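## 4. Setting the table for the bread service

This section is for the person who prepares the table before the guests come. Read it one time to the end before you begin. The tablecloth is not used in this service, so the table top must be clean.

**You need:**

- one round woven basket
- one white tray with rounded corners
- one folded napkin for each guest
- a soft cloth, a little damp

### 4.1 Preparing the basket

1. Turn the basket upside down and tap the bottom with your hand. Old crumbs stay between the strands, mostly near the center.
2. Wipe the rim with the cloth, following the direction of the braid. Do not pull at a strand which stands out – push it back with a fingertip.
3. Let the basket dry in the air for 7 minutes. Do not put it on a radiator.
4. Look at the bottom from the side. If the basket rocks on the table, take another one from the shelf.

> **Caution:** Never put hot rolls directly in the basket. Let them cool on a rack first, and lay a napkin inside.

### 4.2 Placing the basket and the tray

1. Put the basket on the left side of the table, with free space around it.
2. Put the tray on the right side. It must lie flat, with the whole bottom on the table.
3. Leave a hand's width or more between the two, so that a guest can reach one without touching the other.
4. Keep the basket empty until the guests are seated. The bread comes last.

> **Note:** In the Damdale house the table stands against the wall on the right. There you can exchange the two places. In the Trivska house keep the order as written.

### 4.3 Filling the tray

1. Wash your hands and put on the thin gloves.
2. Begin at the far end of the tray and work toward yourself.
3. Lay each piece with the cut side down. Do not put one piece on top of another.
4. Wipe the lip of the tray if something has fallen on it.

> **Caution:** Food with cream or egg may stay on the table for no longer than 4 hours. If the room is warm, make this time shorter.

### 4.4 After the service

Carry the tray away first, then the basket. Wash the tray by hand with warm water and dry it immediately. The basket does not go in the dishwasher. If a basket or tray is damaged, tell Meinrad Baumgartner before the next service, and please do not repair it with glue. 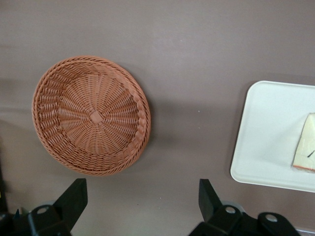 Spare napkins are kept in the lower drawer, and the gloves are in the box beside them. Close the drawer fully when you have finished.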